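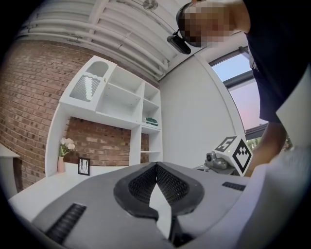
About Clovance

Clovance writes and checks working rules for people who teach robots by hand. We started in Trerkcombe, with two of us and a borrowed desk, after Osian Owen had read one claim too many about robots that "learn like we do". They learn from recordings. If the recordings are poor, the robot is poor, and a glossy launch film won't change that.

We don't build robots and we don't sell them. Firms send us their recorded sessions and their written procedures, and we tell them where the two part company. They usually do. Last August we went through 1,171 sessions from one client and sent back 217. The client's own check had passed nearly all of them.

What we ask for is dull. Hand-held grippers are checked before each session and again after it. Markers stay clean and flat. Faces are blurred before a file leaves the building. Anyone recording can stop when they like, without giving a reason, and is paid for the full session. A failed attempt is kept and labelled as failed. We have yet to see a good argument for deleting one, though we have been offered several.

Benedetta Greco runs our second office, in Colombo, and keeps Jila, the rulebook we work from. It is free to read. It is also shorter than it was, as she cuts any rule that we can't test on site. Words like "responsible" and "trusted" went first.

We are wary of badges, including our own. A Clovance report covers the sessions we looked at and the dates we looked at them. It doesn't say a robot is safe, and we ask clients to take the claim down when they print it.

Page last checked 2026-09-28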